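**Tidying arm, shared workshop: progress to October**

To the Nemitz small grants panel, from Emanuel Sârbu, Bratu workshop

You asked for a short report and for fewer adjectives than last time. I have spent 412 of your pounds, 300 of them on the arm itself, and the receipts are in the shared folder under "Vurkemwood", after the shed where the real arm lives. It is bolted to a bench there with one joint in pieces, so all the testing this month has been in simulation, in a room we built for it one weekend and painted a colour none of us will own up to.

The sofa job comes first. The plan is to clear small things off the seat, whatever they are, and carry them to the table. 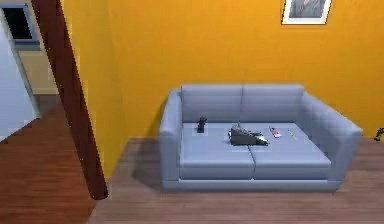 We ran 14 attempts and counted nine as good. The other five came down to reach. The arm will happily stretch for something at the back of a cushion and then has no idea how to come home again. Zustby, our planning code, now has a limit on how far it may lean, and it sulks less.

The table is harder. Tall things stand close together on it, and the arm likes to take the shortest way to anything, through anything. I have rewritten the approach path twice and would like a third go before you see a video.

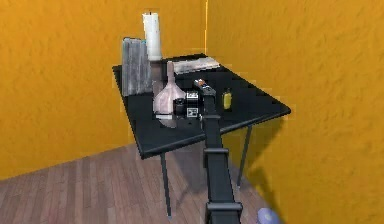
*Table test in the simulator: gripper up against the vase, candle behind, yellow bottle to the right.*

Still to do:

- refit the elbow joint on the real arm
- slow the last part of each reach
- find a table for the shed that doesn't rock

I don't need more money before the next report. I may need a longer extension lead, and will try to borrow one.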